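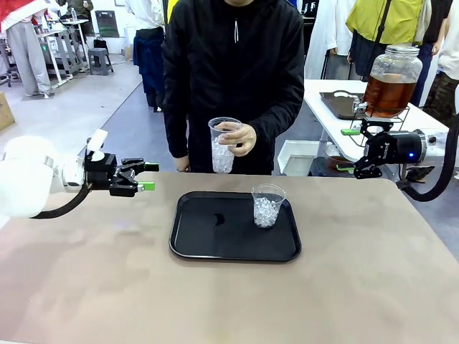
托盘上一杯冰块,后面白桌上是一罐茶。

打印本页 | 用电子邮件发送

冰茶应该让客人自己倒。主人要做的事情是把冰装进杯子,把杯子放到托盘上,然后走开。我在这件事上的看法这几年没有变过,倒是反对的人换了好几拨,所以把理由写在一处,省得每次开口重讲。

先讲通常的做法。多数聚会、开放日、办公室的下午茶,都是有人站在饮料罐旁边,一杯一杯倒好,排在桌上等人来拿。看上去周到,桌面也整齐。问题出在时间上。一杯倒好的冰茶放上十几分钟,冰化掉一截,上半杯是淡的,下半杯还有味道,杯壁外面挂满水。拿的人先湿一手,再喝一口淡茶,多半喝到一半就放下了。散场以后去看桌面,剩下的几乎都是这种半杯。

十月里,我在 Clidotstead 的社区厅帮过一次忙,从上午摆到傍晚。那天用的就是预先倒好的办法,杯子一共发出去 558 只,收回来的时候有 103 只里面的茶基本没动过。这个数是我自己数的,倒掉之前一只一只数。来的人并没有那么多,很多人拿了第二只、第三只,头一杯放在哪里自己也忘了。从那以后,凡是我能说上话的场合,都改成只发冰杯。

只发冰杯的意思是,杯子里先装冰,别的什么都不放。茶留在罐子里,罐子放在旁边另一张桌子上,带龙头,谁要喝谁去接。冰和茶在客人手里才碰到一起,从那一刻算起,他有足够的时间在味道正好的时候喝完。不想喝茶的人拿了冰杯可以去接水。想喝浓一点的人少拿几块冰,也不必跟谁解释。

接下来说冰要装多少。有人主张装满,理由是茶凉得快。我不同意。装满冰的杯子倒不进多少茶,客人喝两口就见底,又回来排队,龙头前面始终有人。也有人只放三四块,意思一下,茶接进去很快就不冰了。我自己的标准是半杯到三分之二,天热靠上,天凉靠下。一个杯子装得准不准没有关系,一托盘的杯子大致一样高就行,不然先到的人会挑,挑的时候手指就伸到别人的杯口上去了。

说到杯口,拿杯子这件事值得多讲几句。

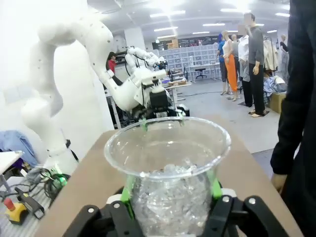

装冰的薄塑料杯比看起来难拿。空杯轻,捏哪里都行;装了冰,重量全在下半截,捏上沿容易翻,使劲捏中间又会把杯壁压扁,冰块往上一顶,最上面那几块就掉出来。稳当的办法是从两侧托住杯身偏下的位置,力气用到杯子不往下滑为止。递给别人的时候也是一样,手留在下面,把上半截让给对方。很多人习惯用五个手指从上面扣住杯口去提,这样提确实快,一只手能提两只,可是接过去的人嘴唇要碰的正是那一圈。我见一次说一次,说得不太客气。

杯子用透明的。这一条我以前觉得无所谓,后来改了主意。透明杯能看见冰还剩多少,也能看见接了多少茶,客人自己心里有数,旁边补冰的人也有数。纸杯看不见里面,常有人端着一杯只剩水的东西走来走去。纸杯在别的方面也许更好,我不打算在这里争论材料的事,只说喝冰茶,看得见比看不见方便。如果场地有玻璃杯,又有人愿意洗,当然用玻璃杯。

再说托盘。托盘这东西大家都有,大家也都不太当回事,常常买来放点心,放完就收在柜子顶上。放冰杯一定要有托盘,而且要有边。杯子外壁迟早会有水珠,冰块迟早会掉出来一两块,化开就是一摊。有边的托盘能把这摊水留住,没有边的就让它流到桌上,再流到桌沿,再滴到某个人的鞋上。木头桌面尤其怕这个,留下的圈擦不掉,借场地的人要挨说。

颜色上我偏好黑的。透明的杯子、透明的冰,放在浅色桌面上,远处看过去一片模糊,有人伸手会碰倒。放在黑托盘上,冰是亮的,杯子的边一眼就能看见。缺点是黑托盘什么痕迹都藏不住,一点水渍、一道擦痕都很显眼。我倒觉得这算好处,看见了就会去擦。Skornberg 那边的活动室用的是一种米色托盘,和桌子几乎一个颜色,洒了水根本看不出来,我把一沓签到表放上去,等拿起来的时候下面三张全粘在一起了。

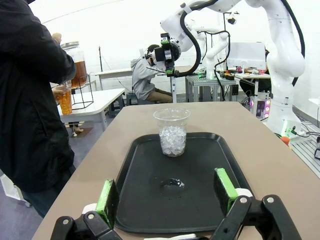
阅读时间:8 分钟

托盘上的水要及时擦,这句话说了等于没说,谁都知道,谁都等别人去擦。我的办法是把一块抹布直接放在托盘旁边,叠成四方,不藏在桌子底下,也不挂在别处。抹布在眼前,路过的人顺手就擦了。抹布要是收得好好的,擦水就变成一件需要专门去做的事,往往拖到散场。擦的时候把杯子往一边挪,擦完再挪回来,不要提着杯子在托盘上方转圈,杯底的水会滴一路。

托盘里也不要摆得太满。一次放五六杯,拿走几杯再补几杯,冰总是新的。一口气摆上二十杯,看着热闹,后面那排等到有人来拿,已经化成半杯水了。补冰的人辛苦一点,好在这活不重,站着就能做,还能跟人聊天。

罐子和冰杯要分开放,最好是两张桌子,隔开两三步。放在一张桌子上,拿杯子的人和接茶的人挤在一处,后面的人以为都在排队,其实前面两个人只是在说话。分开以后,拿了杯子自然往旁边走,走到罐子跟前再停下来。放罐子的那张桌子要稳,罐子要垫高,龙头下面得能放进一只杯子,手还有地方拧。我用过一个没有架子的罐子,龙头紧挨着桌面,每个人都得把罐子往桌沿外面拖一点,杯子悬在外面接。那一天我没有离开过那张桌子。

桌子下面放一个空桶,这一点常被忘掉。剩的茶、化掉的冰、煮茶的底子,总要有个去处。有了桶,客人会自己把杯底倒掉;没有桶,他们就把杯子留在窗台上。桶旁边再放一个装空杯的箱子。地上东西多的时候,桶往桌腿里面推,别让人踢到。

茶本身我没有太多要求。Gonivine 的红茶包便宜,泡浓一些,放凉,加冰以后味道还在,这就可以了。关键是要比平常热着喝的时候浓,给冰留出余地。有人嫌浓,那是没等冰化就喝了一口,等一会儿就好。糖另外放,别加在罐子里,加进去就拿不出来了。柠檬片也另外放,泡在罐里半天会发苦,片子还会堵龙头,这个我清理过不止一次。

反对我的人主要有两种说法。一种说让客人自己倒显得怠慢。Ursu 是我们这边的一家小馆子,老板娘就持这个看法,她店里的冰茶一律端到桌上,茶和冰都齐了才端。我去她店里也喝得很高兴。但饭馆里端上来的茶,从倒好到喝到嘴里不过一两分钟,和摆在长桌上等人路过是两回事。在自己店里她是对的,把那套办法搬到一间人来人往的屋子里,茶就淡了。

另一种说法是自己倒会洒。会的,一定会洒。孩子会洒,边说话边接茶的大人也会洒。可是预先倒好的杯子一样会洒,而且洒的是满满一杯茶,端着穿过半间屋子,洒在哪里都有可能。自己倒的洒在龙头下面,洒在托盘里,范围就那么大,垫一块布就解决了。

还有人跟我算过账,说冰杯的办法费冰。这一点我承认。冰杯放着没人拿,冰也在化,化了就得倒掉重装。去年我们做过一个大一点的场子,杯子备了近 1,000 只,冰到下午就不够了,又去买了 2 趟。但茶省下来了,杯子也省下来了,很多人整天就用一只杯子,喝完回来再添冰。冰比茶便宜,也不用人提前一晚上去煮。硬要比的话,我宁可多跑一趟去买冰。

要是家里请客,只有七八个人,当然用不着这样摆。一个冰桶、一把夹子、一壶茶,放在桌子中间就够了,谁要谁夹。不过夹子要买好一点的,齿深的那种,滑的夹子夹不住冰,夹两次夹不起来,人就要用手抓了。冰桶也别装太满,盖子盖上,过一阵把底下的水倒掉。剩下的茶收进冰箱,第二天上午还能喝,到下午就别留了。

打印本页 | 用电子邮件发送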